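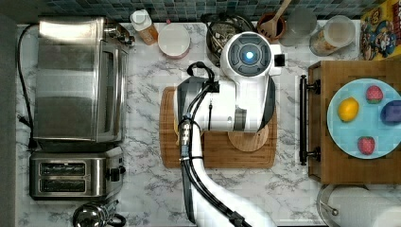

Kapitel 4: Bewegungsplanung über Arbeitsflächen

4.1 Kollisionsmodell

Die Planungsumgebung Tirnow hält zwei getrennte Repräsentationen der Umgebung. Statisch modelliert sind Arbeitsplatte, Rückwand und fest abgestellte Geräte wie Toaster und Kleinbackofen, jeweils als achsparallele Quader mit Sicherheitszuschlag. Alles Übrige (Brett, Teller, Lebensmittel, Behälter) stammt aus der Wahrnehmung und wird vor jeder Planungsanfrage neu eingetragen.

Durchsichtige Behälter liefern im Tiefenbild oft Lücken. Flaschen und Gläser vor der Rückwand werden deshalb über die Segmentierung im Farbbild erkannt und als Zylinder angenähert. Glänzendes Metall, etwa ein Wasserkessel, wird ebenso behandelt.

4.2 Eigenverdeckung

Bei Draufsicht verdeckt der Arm einen Teil der Fläche. Ein Untersetzer, der halb unter dem Unterarm liegt, ergibt eine unvollständige Kontur und damit einen verschobenen Schwerpunkt. Vorgehen:

1. Armmodell anhand der Gelenkwinkel in das Bild projizieren.
2. Maske um die außen geführten Kabel erweitern.
3. Maskierte Bereiche als „unbekannt“ markieren, nicht als „frei“.
4. Objekte mit angeschnittener Kontur aus dem letzten vollständigen Zustand übernehmen.

4.3 Planung und Glättung

Verwendet wird ein bidirektionaler RRT im Gelenkraum. Im Testsatz Golluvstead (2.879 Anfragen) fand der Planer in 2.737 Fällen einen gültigen Pfad. Die mittlere Planungszeit lag bei etwa 870 ms, davon entfielen 44 ms auf die Glättung.

Aufgabe 4.1: Leiten Sie die Projektion der Armmaske für eine ortsfeste Kamera her. Welche Kalibrierfehler wirken sich am Greifer stärker aus als an der Basis?

Aufgabe 4.2: Geben Sie eine Kostenfunktion an, die Pfade durch unbekannte Bereiche zulässt, aber bestraft.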